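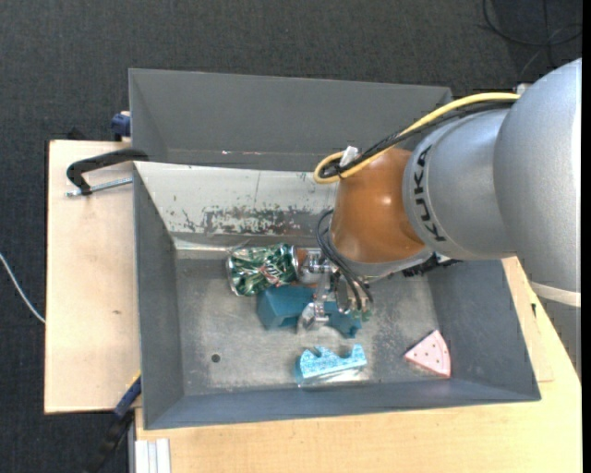
KUKA arm over the picking bin, gripper down among the bits and pieces

Bin Picking Cell, by Lendano

I get the same question every week: can one of these clear up my kitchen yet? Short answer, no. Longer answer, it can do a piece of the job, and that piece is what we sell on this page!

The cell is an arm, a gripper and a pair of metal bins clamped down to a wooden top. You tip in a jumble (a crushed can, blocks, odd plastic shapes, whatever you've got) and the arm goes after it one thing at a time. Blocky stuff is the easy end. Squashed cans are a pain, all crinkles and shine, and I still hold my breath a little when it goes for one.

What about real chores? Sorting returns on a shop floor, yes, I'd put it to work tomorrow. Mereana Cosgrove runs one at her recycling shop in Flestcombe and leaves it going through lunch. Loading a dishwasher or picking socks up off a rug, no, and please don't buy it for that. I've talked two people out of it since July and I'll happily talk you out of it too.

What you get
Gripper and hoses, fitted
2 metal bins
Clamps for the bins
Narnance picking software, 6 seats
A box of 50 practice objects

Arm sold separately, so bring your own or ask me for a quote.

Price: $2,638 for the kit, shipping extra. Allow 10 working days.

The bins get scratched up with use and the coating flakes in spots. Doesn't bother the picking at all, but if you like things pretty, spare bins are on the parts page. Please clamp them down every time, a bin that slides will drive you nuts.

Questions? Write to me through the contact form and tell me what you want picked up. Photos of your worst pile are very welcome.

Maxine Halliday, Lendano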